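The comparison of gripper fingers at the Horeda workshop began with a complaint. Operators using the two-arm station had reported that small, rounded objects slipped whenever the fingers closed a little off center. Marisol Orozco, who directs the program, asked that the matter be settled by trial before any new parts were ordered.

The trial ran through January. Two sets of fingers were tested on the same pair of arms, one supplied by Imhof and the other cut in the workshop to a design by Eustaquio Cuevas. Each set was given 300 attempts at moving toy figurines on and off a small two-tier shelf. An attempt counted only if the figurine remained standing after release.
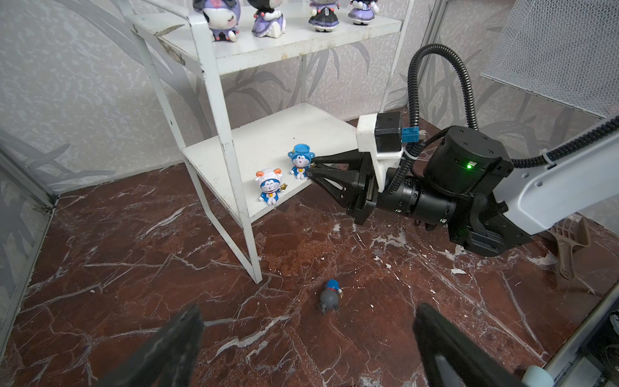
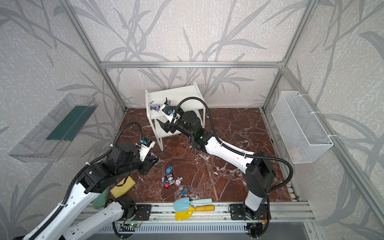 Wrist cameras were reviewed at the same time. Apolinar Becerra had long argued that a fixed camera gives a better sense of the whole station, while the wrist view matters most in the last moments before contact. The operators' notes support him. Most asked for both views, and several wished for a slower closing speed on the upper tier, where a neighboring figurine is easily knocked over.

The workshop's own fingers did better on narrow shapes and worse on round ones. Imhof's set was steadier overall but took nearly 12 minutes to change, a cost that Estrella Arriaga considers too high for daily use. She has asked for a simpler mounting plate.

A second round of 800 attempts is planned for March, with the camera positions unchanged and two new operators at the controls.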